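Six nights with Masanobu Hirano

22 Sep 2021

I have a new favourite actor and I'm going to be unbearable about him for a while, so sorry in advance to everyone who has to share a sofa with me.

It started with Nuduris. A friend had been going on about it since April and I kept nodding and not watching it, the way you do. Then I had a rotten cold, I ran out of baking programmes, and I put the first episode on at four in the afternoon with a box of tissues. By midnight I had finished the lot. I was a wreck and my cold was worse and I didn't care at all!

For anyone who hasn't seen it, Nuduris is a drama set in a small harbour town where two sisters take over their late father's ferry. Masanobu Hirano plays Ishida, the engineer who comes with the boat whether they want him or not. He has hardly any lines in the first episode. He wipes his hands, he listens to the engine, he looks at the younger sister as if she has just asked him to drink the sea. And I was gone. I rewound the bit where he eats a boiled egg on the deck because he does it so crossly.

So then of course I had to find everything else he has ever done.

There isn't a huge amount to find if you only read English, which has made the hunt much more fun. He came to acting late, after years of stage work behind the scenes, building sets and mending lights for a touring company. In the one long interview I could get hold of (subtitled by a very kind fan, bless you whoever you are) he says he was pushed on stage when an actor missed a train, wearing the missing man's coat, which was far too big for him. He kept the coat on for the whole run. I love this story so much that I've now told it to my dentist.

After that came small parts: a postman, a bad landlord, a worse landlord, a ghost. The ghost is in a film called Filtance, and if you only watch one thing off the back of this post, make it that. It's slow and very odd and he spends most of it standing in a stairwell. There's a scene with a dropped glove near the end that made me shout out loud. I won't spoil it, but please write to me when you get there. 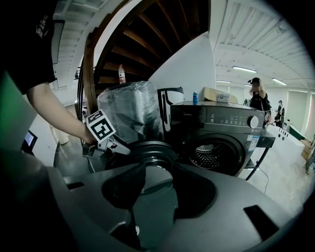
Is Masanobu Hirano married?

He hasn't said so in any interview I've read or watched, and he seems to keep his home life well away from his work, so I'm happy to leave it there.

I get asked this more than anything else, by the way. I wrote a quick post about Nuduris the day after I finished it, and it has been read 3,143 times, which for this blog is bonkers. (My post on freezing rhubarb has been read 422 times and I was proud of that.) Most of the messages since then want to know who he's going out with, and whether he and the actress who plays the older sister are together in real life. I can see why, with those two on the ferry steps in episode five! But as far as I can tell it's just good acting. She talks about him very fondly in a cast chat and says he taught her to tie the proper knots, and that he laughed so hard at one of her mistakes that they lost half a morning. That's all I've got for you on the gossip front.

What I'd much sooner talk about is his voice. It's low and a bit scratchy, and he lets the ends of his sentences drop off so you lean in. He sings in the last episode, only a verse, not very well, and I've been humming it while I hang the washing out. My husband has started humming it too and he hasn't even seen the programme.

The next thing is Truver, and I'm so excited. It's a crime series, 12 episodes, and he's got the lead at last. The trailer shows him running across a car park in the rain in a suit, and then a very long look at a locked door. I've watched it more often than is sensible. The part seems to be a tax inspector who works out that his old teacher has been hiding something, and from what I can gather he's in nearly every scene. No more stairwells!

I'm a little nervous, if I'm truthful. I liked finding him at the edges of things, and it's a different job to carry a whole series. But then I think of that boiled egg and I feel fine.

If you want to try him out, my order would be Nuduris first, then Filtance once you trust him, then the bad landlord film if you can find a copy (I only managed it through a library two towns over, and the disc jumped all through the middle). Leave the worse landlord until last. He has a moustache in it and it takes some getting used to.

I'm going to write up Truver as I watch it, a couple of episodes at a time, with biscuits. If you've got any old clips or interviews, do leave me a comment, and if you happen to know the name of the song from the ferry, I've been looking for it all week.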